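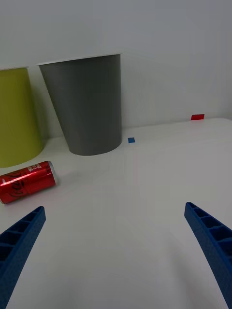 White table, grey wall.

I gave up the car in September and now take the number 19 bus into Ulldale. It leaves at 6 in the morning, and the next one isn't until after eight. The stop has no shelter, so I bought a proper coat.
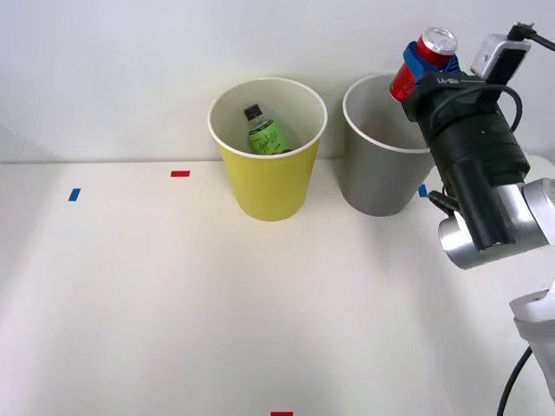 Coming home

The evening bus is slower. It goes round by Stanum and waits there for the train. I've read three library books since I started, all of them long. My season ticket costs less than the insurance did, though I still pay for a taxi when I do a big shop.

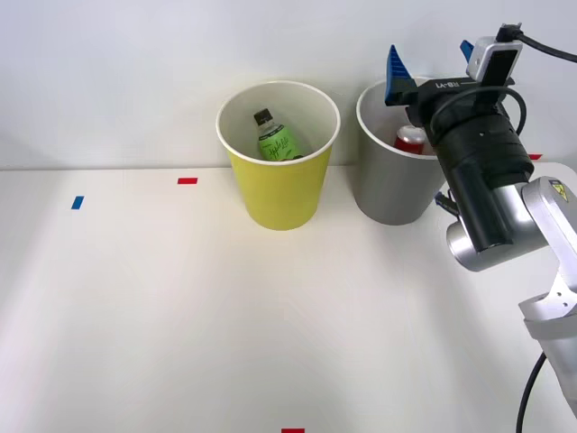
Dallard

I'll keep going until spring and then look at the money again. If they cut the early bus I'll have to get a bike, and the hill out of Stanum is steep.
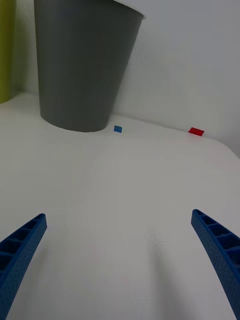 Grey cup on the table.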